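3.2 Small items and the desktop itself

We did not expect paperclips to become our favorite part of this study, but they did! In the first round of desk visits we treated them as clutter, something to be cleared away before the real sorting of folders and letters could begin. By May we had changed our minds. Small loose items are where people's tidying habits show most clearly, and they tell us a lot about how a desk is used between one cleanup and the next.

Participants were asked to tidy at their own pace for 20 minutes, with no advice from us on what belonged where. Almost everyone began with paper. Clips, pins and rubber bands came last, and two participants at the Nellon office left them out entirely. When Senga Morrison asked one of them why, the answer was wonderfully plain: "They're not in the way. I'll need one tomorrow." We heard versions of this again and again, and we have come to call such things resting items – objects with no home that still count, for their owner, as put away.

The surface matters too. A pale top makes a bare metal clip easy to overlook, and it also keeps a record of daily work in its scuffs and scratches (Figure 3). Participants rarely mentioned these marks until we brought them up, and then they had plenty to say. 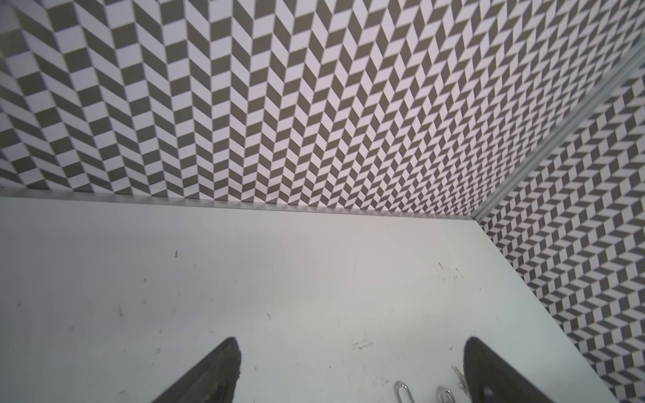 Figure 3. Silver paperclips near the edge of the view on an off-white tabletop, with a grayish scuff, fine scratches and small specks on the surface.

3.3 Where do the clips go?

Once a dish or a drawer tray was offered, the picture changed quickly. Telmo Echevarría had suggested a shallow dish placed within arm's reach, and at the Herrero site it was in use before we had finished explaining it. Closed boxes did far less well. People liked the look of them, but opening a lid for a single clip was a step too many. We return to the drawer trays in Section 4, where the results were more mixed.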